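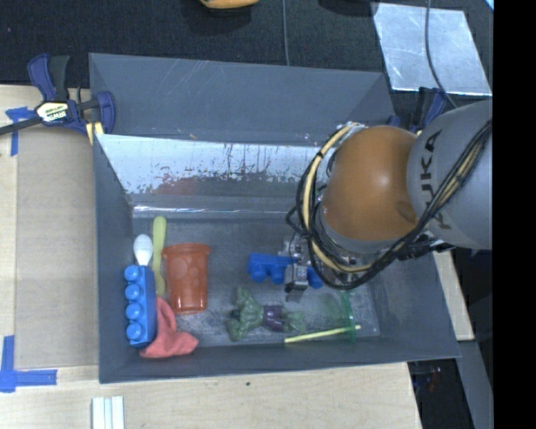 4 一次领走，还是按月慢慢领

4.1 我为什么盯上了这张表

上一节讲的是人们什么时候退休，这一节讲退休那天要交的一张表。Velbridge 的企业年金计划给每位到龄的成员寄一份选择书，上面只有两个大格子：一次性领取，或者换成终身按月给付。表格很短，连说明算上也就正反两面，可我在访谈里听到的故事，十个里有大半都绕回到它身上。有人填完放在冰箱顶上，过了几个星期又拿下来改；有人让女儿代填，自己只签了个名。我自己的父亲当年也填过一张差不多的，所以读到这些材料的时候，我承认我多少有点坐不住（审稿人提醒过我，把这类话留在正文里不太像论文，但我还是想留着，读者有权知道作者带着什么样的心情进的门）。

制度本身先交代几句。计划设立于1953年，早年只有按月给付一种方式，成员没有选择的余地，后来才加上一次性领取。到我做这项研究的时候，两种方式在表格上并排放着，字号一样大，谁也没有被预先勾上。没有默认选项这一点很要紧，后面讨论的时候还会回来。另外，选择一经确认就不能撤回，确认之前则可以反复修改，想改几遍改几遍，系统会把每一遍都记下来。正是这个小小的设计，让我有机会看到人们犹豫的样子。

4.2 材料从哪里来

记录来自 Besturer，也就是计划用来管理成员账户的那套系统。我拿到的是去掉姓名和住址之后的文件，一共2469名成员，每人至少有一次提交，数据截止到10/09/2020。文件里有提交和修改的时间、选择的方式、账户余额所在的档位、是否登记了配偶，还有一栏自由填写的备注。备注栏大多是空的，可填了的那些真好看！有人写“请问能不能先领一半”，有人写“我太太不同意”，还有一位只写了“再想想”，隔了两天又进来，写的还是“再想想”。

除此之外我做了19次访谈，地点都在 Painemal，多半在受访者家里，也有几次在图书馆二楼那间靠窗的小屋。访谈对象里有车间出身的，有坐办公室的，也有在食堂做了大半辈子的。车间那几位爱跟我讲设备，讲起来就停不下（图1的机械臂上印着 KUKA 字样，关节外壳是橙色的），我往往要等一杯茶喝完才能把话题拉回年金上。我没有给他们看任何收益测算，也没有问“您觉得哪种更划算”，只请他们把填表前后那段日子从头讲一遍，讲到哪儿算哪儿。

编码是我和 Siebe Dewulf 分头做的，各做各的，做完再对。我们在“担心”和“不信任”这两个码上吵得最久。他觉得一个人说“谁知道以后还发不发得出来”算不信任，我觉得算担心，最后我们把它单列出来，叫“以后的事”。这个名字不够学术，但两个人一看就懂，后来也就一直用了下去。

4.3 余额说明不了多少

我一开始的猜想很老套：账户里钱少的人会一次领走，钱多的人会选按月给付。钱少的人每月领到手的数目小，看着不解气，不如一把拿回来修屋顶或者还债；钱多的人经得起慢慢来。文献里也常这么讲，我就照着这个思路把余额分成5档，兴冲冲地去看分布。

结果让我有点扫兴。最低那一档的确偏向一次领取，可是再往上走，规律就散了，中间几档几乎看不出差别，最高那一档又重新往一次领取那边偏了回去。我把登记配偶的和没有登记配偶的分开再看，图形还是那样，中间平，两头翘。Siebe 说这不奇怪，余额高的人往往自己有打算，想把钱挪到别处去管，和余额低的人一次领走完全是两码事，只是在表格上勾了同一个格子。我觉得他说得对，至少访谈里那位要把钱拿去跟弟弟合买果园的先生，和那位要给儿子还车贷的女士，放在同一类里怎么看怎么别扭。

所以单看最后勾了哪一格，我们知道的东西很有限。同样一个勾，背后可以是盘算好了的，也可以是被催急了的，还可以是照着同事抄的。真有照抄的，有一位受访者告诉我，他们班组几个人是一起在休息室里填的，谁先填完谁把表往中间一放。

4.4 改来改去的那些人

比起最后的选择，我更想知道人们中途改没改过主意。系统里每次修改都有时间，我就按人把它们排成一条一条的线。大部分人的线很短，交一次就确认了。另一些人的线拖得老长，从按月给付改到一次领取，再改回来，中间有时隔着好几个星期。

读这些线的时候我有一个感觉，后来在访谈里得到了不少呼应：改主意的时间很少落在收到官方邮件之后，倒是常常落在家里有事的时候。Emiliano Ledesma 替我核对过一部分访谈稿，他在页边写了一句，说这些人“是跟家里人在谈判，计划方只负责收表”。我很喜欢这句话。有位受访者本来选了按月给付，姐姐住院以后改成一次领取，等姐姐出院，又改了回去。她跟我说，钱放在自己手里，夜里醒过来心里有个底。至于那个“底”值多少钱，每月少领的那一部分她算过没有，她摆摆手，说没算，也不想算。

这里我想多说两句。把这种摇摆当成“不理性”来处理很方便，模型里加一个时间偏好的参数就打发了。可我听下来，她们并不糊涂，长寿的好处和手头现金的好处都讲得清清楚楚，难的是这两样东西归两本账管。一本账是自己的，要管到九十岁；另一本账是全家的，要管到下个月。选择书上只有两个格子，没有地方写这是哪一本账。备注栏里那句“能不能先领一半”，我后来又翻到好几个相近的说法，措辞各不相同，意思都是想把两本账拆开。

4.5 顾问在场的时候

计划方请了一家叫 Gavora 的公司做退休前咨询，成员可以约一次面谈，不收费，去不去随意。我原本希望用它做一个干净的比较，去过的放一边，没去过的放一边。很快就发现行不通：愿意约面谈的人本来就更操心这件事，他们在约之前已经改过表，约完又接着改，很难说哪一次修改该算在面谈头上。我手里没有面谈记录，也没有顾问的名单，这条路只好走到这里为止。

不过访谈里关于面谈的部分还是值得记下来。受访者记得最牢的，几乎都不是数字。一位先生记得顾问给他倒了水，把椅子转过来跟他并排坐着看屏幕；另一位记得顾问问她“您打算跟谁一起住”，她当场愣住了，回家路上才想明白自己还没跟妹妹商量过。也有抱怨的，说顾问讲得太快，图表一页接一页，出门就忘了。我问他们有没有拿到一张可以带走的纸，有的说有，有的说没有，还有一位起身去抽屉里翻了半天，翻出来的是洗衣机的保修单，我们俩都笑了。

从这些片段里我不敢推出面谈“有效”或者“无效”。我能说的只是，人们似乎把面谈当作一次被人认真问话的机会，至于问完以后勾哪一格，线索要到饭桌上去找。

4.6 几处我拿不准的地方

先说样本。去掉姓名之后，我没法把访谈对象和系统里的记录一一对上，所以前面讲修改时间和家中变故的关系，是两批材料各自看过之后的印象，不能当作检验过的结论。我试过请受访者自己回忆修改的日期，多数人只记得“那会儿院子里的杏还没熟”，这种精度我实在用不上。

再说没有默认选项这件事。别的计划多半会预先勾好一种，成员什么都不做也会有个结果。这里什么都不做就一直悬着，系统每隔一段时间发一封提醒。我怀疑那些拖得很长的线有一部分就是这么悬出来的，换一个有默认选项的计划，同样的人可能从头到尾一次都不会改。要把这一层分开，得有另一个计划的记录来对照，我在10月已经递了申请，还在等回音。

最后是余额档位。档位是计划方划的，界线在哪里我看得到，为什么划在那里我问过，没有得到答复。最高一档的下限偏低，里面混着差别很大的人，4.3 里那个“重新偏回去”的形状会不会因此走样，我说不准。下一节换用在职年限重新分组，看看两头翘的样子还在不在。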